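Play kitchen, finally up

Quick one before the school run. It's done! The play kitchen is up and I only swore twice. Bought off Ifeoma Briggs down the road, whose two have outgrown it, and carried home in 6 bits plus a sandwich bag of screws. No instructions. Kayode held things while I guessed.

Love the hood most. Silly little chimney, knobs, plus and minus buttons. And the microwave has proper numbers on it, which has already led to a row about how long soup takes.
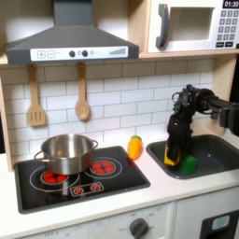

Hood, microwave, pot on the hob. Carrot awaiting its fate.

The tiles sold it to me really. White with grey grout, nicer than our actual kitchen, where the grout is a colour I won't go into. Spatula and spoon hang on little hooks underneath the hood. Rule is they go back on the hooks at bedtime. We'll see.

The pot's stainless steel, good and shiny, makes a terrific racket. Regretting that a bit at 6 in the morning.
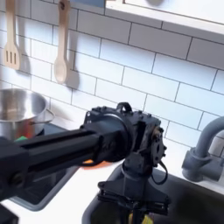 Tiles behind, pot on the stove, something yellow down in the sink.

Sink is just a dark grey basin, no water, I have been very clear about no water. Everything ends up in there anyway. Veg, cups, one of my socks.

Still want a few more dishes. The orange plate is a favourite so of course there's only the one, and they both want it. Ebise reckons the charity shop by the station has a box of toy crockery so will go and rummage tommorow.
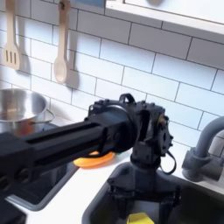
The famous orange plate, between stove and sink.

Next job, somewhere to keep the food. Thinking a basket on the floor. Right, shoes, coats, gone.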